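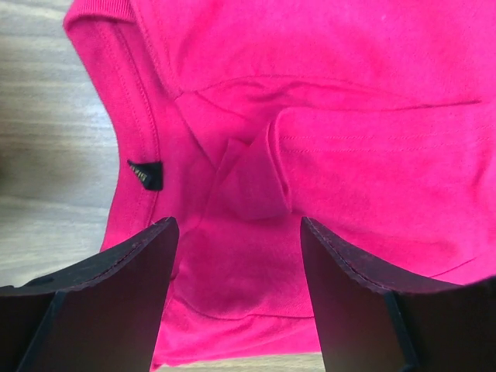 A pink T-shirt between the two fingers of the Serkano gripper. Photo: Gevutlow

Gevutlow opens orders for its garment-handling kit

Mon 9 September

By Colette Tanguy

The small automation firm Gevutlow has opened orders for Serkano, a kit that lets an existing robot arm pick up, turn and fold soft clothing. The kit is meant for laundries, clothing repair shops and sorting centres that already have one arm, or that plan to buy one, and do not want to build the gripping part by themselves.

Serkano contains a two-finger gripper, a small wrist camera, a mounting plate, cables and a licence for the folding software. The arm is not included. Gevutlow says that the plate fits most of the common light arms, and buyers are asked to send the model name of their arm before they pay, so that the right plate goes in the box.

The first series is 665 kits. Gaspard Tessier, who leads the product work at Gevutlow, told us that the number was decided by the supply of camera parts and that a second series will follow in March if the orders are good.

"Cloth is difficult for a machine because it never has the same shape two times," Tessier said. "A box stays a box. A T-shirt that falls on a table can be almost anything. Our work was to find a place where the fingers can take it, and to do this with a camera that a small firm can pay for."

How it works

The camera sits at the wrist and looks down along the fingers, so it sees the garment from near. The software looks for features that are useful as a starting point, such as a neckline, a hem, a sleeve end or a fold that stands up from the rest. When it has chosen one, the arm moves to it and the fingers close. If the grip is bad, the arm puts the garment down and tries again from a different side.

The firm gives special attention to the neckline. According to the manual, a ribbed neckband is one of the best signs for finding the front and the back of a T-shirt, and a label sewn inside it helps too. Shirts with a printed label are accepted, but the software may need more tries with them. The software does not read the text of a label. Users who want to sort by size or by washing instructions must still do this by hand or with another system.

The fingers are supplied in black, with a textured rim. Gevutlow recommends changing the pair when the rim has become smooth, and a spare pair is in the box. More pairs can be ordered separately.

Three months in a rental laundry

One of the early users is Zostov, a laundry that washes work clothes and sports shirts for clubs. It has had a test kit on one table since the beginning of the summer. Kenneth Mangubat, the shift manager there, was ready to share his opinion with us, good points and bad points together.

The installation took him and a colleague one working day. Most of this time went into the calibration, where the arm must touch a printed card in several positions. "The instructions for the card were not clear, and we did it wrong the first time," he said. "After we telephoned, it went well. They have now changed that page, I think."

In daily work, the table takes dry T-shirts and polo shirts. A person puts a pile at one side, and the arm takes one shirt, spreads it and folds it in the format which was chosen on the screen. Zostov measured 39 shirts in one hour during its best week, and its own staff is much quicker than that. Mangubat does not see this as a big problem, as the arm works through the lunch break and in the evening, when he has few people.

He is less happy with thin sports fabric. It slides out of the fingers, and sometimes two shirts come up together. Cotton gives him the fewest difficulties. Strong colours also work well on his pale table, he said, while white shirts on the same table needed a darker cloth under them before the camera could find their borders.

"I would buy it for cotton today," Mangubat said. "For the football clubs I would wait for the next version."

A trainer's view

Shewit Alemayehu teaches automation for small workshops and has used the kit in two of her courses. She finds that the software is easy to understand for people who never programmed an arm before. The screen shows the live view of the camera, with the chosen grip point on it, and the user can move this point with a finger if the choice looks wrong. The corrections are saved and can be used later for improving the result on the same kind of garment.

Her criticism is about the cable. It comes out at the side of the camera housing and, on some arms, it can touch the table when the wrist turns far. She fixes it with two plastic clips, which are not in the box. She would also like a better protection for the lens, as dust and fibres from the clothes collect there quickly. In her courses the lens is wiped at the start of every lesson – and once more in the middle if they are working with towels.

Gevutlow answered that a set of clips will be added to all kits of the first series. For the lens there is no change planned before March.

What it does not do

The kit is not made for wet clothes. The gripper is not sealed against water, and the guarantee ends if it is used at the exit of a washing machine. It is also not suitable for garments with metal parts near the place of gripping, for example work trousers with large buckles.

Buttons are a question that comes back often, Tessier said. The software can fold a shirt with buttons if these are already closed. It cannot close them. Socks can be picked up but not paired, although the team is working on this and has shown a first try to some customers.

The safety of the complete installation stays with the buyer. The fingers close with a limited force, and the software stops the arm when it meets a resistance, but every workplace needs its own check before people may stand next to the arm. Gevutlow offers a visit by a technician for this, at an extra price which depends on the distance.

Price and delivery

The firm does not publish one price for everybody. The amount depends on the mounting plate and on the length of the licence, which can be taken for one year or without an end date. The deposit is the same for all buyers: 1,000 euros, to be paid with the order and returned in full if the kit does not fit the arm that was named.

Deliveries begin with 40 kits for customers who took part in the test period or who registered early. The others will be served in the order of payment. Repairs and spare parts are handled by Marín, a service firm that already takes care of other products of Gevutlow. A customer can send the gripper alone and keep the camera on the arm, which is practical for those who use it also for checking the position of boxes.

Jacqueline Carré, who is responsible for customer support, advises new users to begin with one type of garment and to stay with it for the first two weeks. "People want to try everything on the first morning, the towels, the jackets, the clothes of their children," she said. "It is better to take one pile of T-shirts and to learn how the system reacts. Then you change one thing, and you look again."

Her team answers by telephone on working days and by e-mail at the weekend, in English and French. A Spanish version of the manual is being prepared. Short training films will be sent to all registered buyers together with the delivery notice, and the software updates are free during the first year, also for the customers with the shorter licence.

Visitors can see the kit in operation at the Gevutlow workshop by appointment. The firm asks them to bring a few clean and dry garments of the kind they wish to handle, and to reserve at least one hour for the visit.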